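Subject: Re: [case-furniture] Sticking drawers, November through March

On the list last month, the Zercombe workshop wrote:

> We have a Hellwig chest dated 1914 on the underside of the
> bottom board. Three of the drawers bind in damp weather and
> run fine once the heat is on. The owner wants the sides planed.
> Is there any reason not to take a shaving off and be done?
>
> Also, has anyone tried the Buker wax on old runners? We have
> a tin of it and no experience with it.

There is a reason not to. If the drawers run fine in dry air, the clearance is correct for dry air, and planing the sides will leave them loose all winter. A loose drawer racks when it is pulled from one end, and racking wears the runners faster than a tight fit does.

Before removing wood, measure the height of each side at the front, middle and back, then measure the opening at the same points. Do this twice, once in the damp season and once with the heat on. Solid wood moves across the grain and hardly at all along it, so the change will show up in the height of the sides. The length can be ignored.
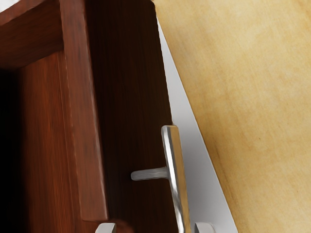

If the binding is at the top edge, check the runners first. A worn runner lets the back of the drawer drop and the front tip up when it is opened, and the top edge then rubs the rail above. That looks like swelling and is often reported as swelling. On the last chest I worked on (Kukudholm shop, job 87), the sides were within tolerance in both seasons. The runners were hollowed toward the front. I let in new strips, glued at the front only, and did not touch the sides.

If the sides really are too tall, work on the bottom edge with 200 grit on a flat block. Stop as soon as the drawer moves without catching. Leave the front alone, as any change there shows in the gap.

On the wax: I have used Buker on new maple runners but not on old ones. Clean off the old wax and dirt before applying it. A thin coat, buffed after an hour, was enough. A thick coat picked up dust and dragged.

Please post the measurements if you take them. I would like to see the figures for the middle of the sides in particular.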